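Wrist cam in sim is mostly dark cabinet panel, policy stalls on approach
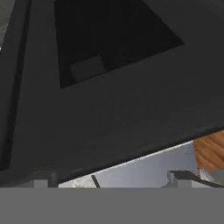 The setup

Okay so this is the wrist view at the step where my policy gives up, and I've been staring at it since Friday. I'm training a small imitation policy in simulation and the wrist camera is one of two inputs (the other is a fixed overview camera). The arm comes in close to this dark gray panel with the recess in it, and from there the actions shrink to almost nothing. The gripper just hovers until the episode times out.

What I have: 268 demos, all teleoperated in sim, 8 different kitchen layouts. On the lighter layouts it does fine. On the ones with charcoal panels I ran 161 rollouts and more than half ended in the hover. The overview camera looks totally normal the whole time, so I'm pretty sure the wrist image is what throws it off.

Things I've tried already: training longer, a lower learning rate, and brightness jitter. The jitter helped a tiny bit, maybe. I also wondered if the near clipping plane was doing something weird, but the panel edges come out crisp and I can see both fingers fine at the bottom, so I let that go.

Is this a perception problem or am I fooling myself? I'm using Morus for the training side and Graltlow for the sim, if that matters.

– panelgazer

tinwhistle_dev

Could be perception, but I'd check your demos first. I had almost the same stall and it came from me. When I teleoperate I slow way down near big flat surfaces, and sometimes I stop completely while I work out which way to go. All those near-zero actions end up in the dataset, and the policy learns that when the wrist view is a big dark slab, you sit still. It was copying me perfectly!

Easy way to look: plot the action norm over time for a handful of demos from the dark layouts and see if there's a flat stretch right when the wrist gets close. If there is, drop the steps where the command is under some small threshold and the gripper state doesn't change. Keep the ones around a grasp though, or you'll teach it to close and yank. I cut way too much on my first go and had to redo it.

Also, how long is your action chunk? If you predict one step at a time, a pause is really sticky, because the next image looks the same as the last one and you get the same tiny action back. Longer chunks got me through most of mine before I'd even cleaned the data.

And if you don't feed in joint positions, do that. With that much flat gray in the view there's not a lot for the encoder to hang on to. There's a bit of wood grain at the right and some background between the fingers, and that's about all the contrast you've got away from the edges.

nundham_nights

Turn up the lights lol. Seriously, Graltlow's default lighting is very soft and everything dark goes to mush. Add a second light and move on.

halfstep

I'd be careful with just adding a light. It may well fix those layouts and then you're stuck again the next time something is dark. Randomize the light position and the panel color per episode if you can. You don't need new demos for that, just replay the recorded states and re-render (Morus reads the new files fine as long as the episode names stay the same).

A quick test before you change anything, too. Take one stalled rollout, freeze it, and swap the wrist image for one from a demo at about the same arm pose. Run the policy once on each.

– If the action gets big again, it's the image, so go do the re-rendering.
– If it stays tiny, the overview camera or the state is driving it, and tinwhistle_dev is probably right about the pauses.

Do it on a bunch of frames, a single one can fool you. Check your crop as well. My random crop was shaving off the bottom rows, which in my case was exactly where the fingers were, and the policy had no clue where its own gripper was. Took me an embarrassing number of evenings to find that.

panelgazer

Ugh, plotted the norms for the dark layouts and there's a flat stretch in nearly every one, right at the panel. So that's me dithering with the controller. I do predict single steps, too. Going to filter the pauses and switch to chunks first, then try the image swap on whatever still hovers. The crop is off in my config, so at least I got that one right. Will post the new rollout numbers when the run finishes.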